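Montoya bench, the week the right wrist kept stalling

Quick gallery, captions later if I get time. Fault 297 on the right arm — wrist stops answering, jaws stay where they are, console says all fine. Came up 8 times in November. Rigoberto pulled the log, Pramila did most of the suturing runs. Click thru for full size.

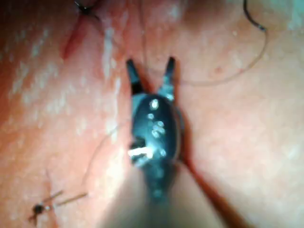

Jaws open over the skin, knots at the left.
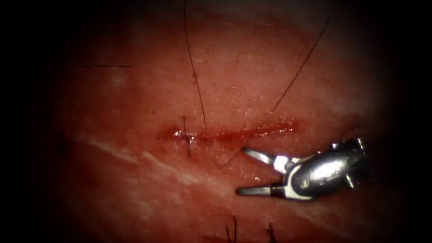
Fixed view. One stitch across the cut, long threads still lying above it.
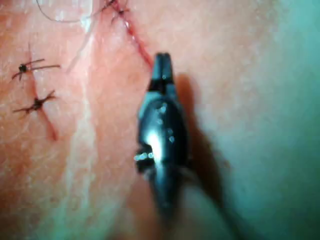 Three knots in this one, jaws just below the end of the diagonal cut.
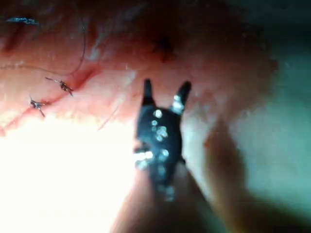
Two knots on the seam, bit of blue thread top left corner.

What bothers us is the silence. No alarm, no light, you only find out when you move your hand and nothing follows. Trustell say update the firmware, we did, it came back at move 3,042. Rule for now — if it stalls, hands off, call Gladys, dont restart mid-stitch. Cable swap is next. Wilmer has the old one in a bag, please leave it alone.

Contact: Régis Gilbert, Montoya bench | © Plisance | Back to top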